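Lights Down in Silham: notes for the evening talk

Wait for the back rows to settle. Thank the library for the room and say hello to the people who came to the winter talk, because I recognise a fair few faces and it's lovely to see you all again.

Start with the porch story. When we moved to Silham I could stand on our back porch in my slippers and see the Milky Way from one side of the yard to the other, and my daughter used to complain that there were too many stars to learn. Go slowly here, I always rush it. Then the switch to the new streetlights, which I was in favour of (own up to this!), and the sky going the colour of weak tea along the eastern side.
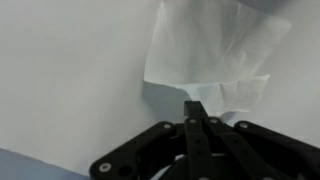

Thin white sheet with soft creases, pale background.

Next bit is the numbers, and I'll keep it short. The town has 3,559 streetlights. Ask for a show of hands – who has one outside a bedroom window? Let them grumble for a minute, it warms the room up nicely.

Explain glare, sky glow and light trespass in plain words. Glare is the one you notice when you're driving. Sky glow is the one that takes the stars. Light trespass is your neighbour's garage lamp on your pillow, and it's the one that people want to talk about at the tea break, so promise to come back to it. Mention colour as well: the bluer the lamp, the more it scatters, and a warmer lamp is kinder to the eyes and to the moths too.

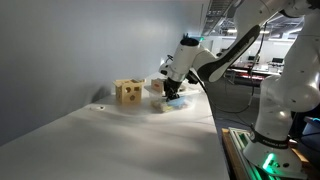
Now Stetberg Road. We walked it last June, after midnight, with a thermos and a sky quality meter that kept fogging up. Standing under the lamps by the hockey arena I could pick out the Big Dipper and not a lot else. We went 500 metres down the gravel track, past the windbreak, gave our eyes some 50 minutes (long, I know, but there were butter tarts), and Seul-gi found the North America Nebula with her binoculars. I still think I may have been looking at a smudge on my glasses, but she was very sure, and she has better eyes and more patience.

Point to make: the sky out there is perfectly good, it's the last little stretch of glare that does the harm. Don't wander off into the story about the skunk unless somebody asks.

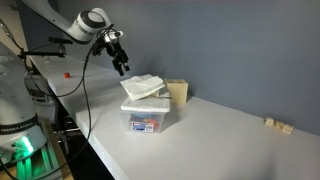

Notes by Achilleas Gavalas
Walk readings and map by Seul-gi Song
May 2018

Second half, after tea. What we'd like from council is four things: shields on the lamps along Stetberg Road, dimming after eleven, warmer bulbs whenever an old one is replaced, and the arena sign switched off when the arena is closed. Read them out twice, people like to write them down. Be fair to the roads people, they have been very patient with my letters.

Aditz went through this a few years ahead of us, and their neighbours were worried about safety, quite understandably. Say that shielded lamps still light the sidewalk. Offer to take anybody for a stroll to the post office, where the one shielded lamp in the village centre is, and let them judge for themselves.

Light trespass (I promised). Motion sensor, lower wattage, tip the lamp down. Talk to the neighbour first and bring baking.

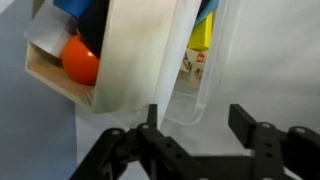 Orange ball and blocks in a cream-coloured box.

Closing. Mrs. Đàm is keeping the sign-up sheet for the next walk by the coat rack. Bring layers, a red flashlight if you have one, and a folding chair for your poor neck. Children very welcome.

Questions. If it's the one about the telescope for a grandchild, say binoculars, and say it kindly. If it's UFOs, pass to Seul-gi.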